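4.2 Opening tracking and arm coordination for soft containers

The planner described in Section 3 treats a container as a rigid box with a known opening. This holds for bins and trays but fails for fabric bags, whose rims fold, sag, and shift when an arm touches them. We therefore replaced the fixed opening model in Grutavon with a rim estimate that is updated during the reach. The rest of the planning stack, including the collision checker and the joint limit handling, is unchanged.

The rim is stored as a closed loop of 8 control points in the table frame. Each point carries a position, a confidence value, and a flag that records whether the point is currently hidden. At the start of a task, the loop is fitted to the boundary between the outer fabric and the dark interior of the bag. This boundary is often weak. On a black bag the inside and the outside differ little in brightness, and the depth image has holes where the fabric returns too few points. The fit therefore uses depth where it is available and falls back on a smoothness term elsewhere.

Hidden points are the main source of error. A gripper entering the bag covers part of the rim at the moment when the rim estimate matters most. In the first version of the tracker, hidden points were held at their last seen position. The planner then kept a large clearance from fabric that had already moved, and many reaches stopped short. In the current version, hidden points are moved with their visible neighbors, and their confidence decays at a fixed rate until they are seen again.
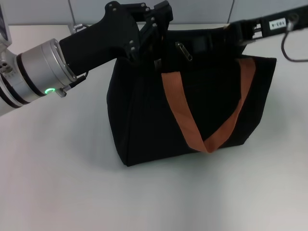 Coordination between the two arms is handled by assigning roles at the start of each task. The arm with the better approach angle to the opening is the entry arm, and the other is the support arm. The support arm plans to a point on the rim chosen to widen the opening, and the entry arm plans to a point inside the loop. Roles are fixed for the duration of a reach. We tried switching roles during motion, but the switch caused both arms to slow at once and gave the tracker a long interval with few visible points.

Both arms share a single time base. The coordinator sends each controller a short segment of the path and waits for both to confirm before it releases the next. If one controller is late, the other holds position at the end of its segment. A hold of up to 4 control cycles is treated as normal. Longer holds cause a replan from the current joint state, using the latest rim estimate.

Straps need separate treatment. A handle that hangs across the front of a bag is close to the rim in the image and can be joined to it by the segmentation step, most often near the points where the strap meets the bag. When this happens, the fitted loop bulges toward the camera and the estimated opening is too large. We added a check that rejects any update in which a control point drops below the plane of its neighbors by more than a set threshold. Strap pixels are then masked and passed to the collision checker as a thin obstacle.

The tracker and coordinator were tuned on 1,101 recorded reaches from the Ashworth set, which covers 6 container types. The same weights were used for all types, with no tuning for a single bag. Reaches in which the bag tipped over were kept in the set, but the frames after the tip were removed, as the rim loop is not defined in the table frame once the base leaves the surface.

Figure 4. Two-arm reach to the opening of a black fabric tote bag with an orange-brown strap handle. The gripper of the left arm reaches into the opening; the right arm extends toward the far right corner.

Two limits remain. The loop model assumes one opening, so a bag with an inner divider is treated as a single space. The decay rate for hidden points is also constant, although stiff fabric keeps its shape longer than thin fabric and would allow a slower rate. Estimating stiffness from the first contact is left to later work.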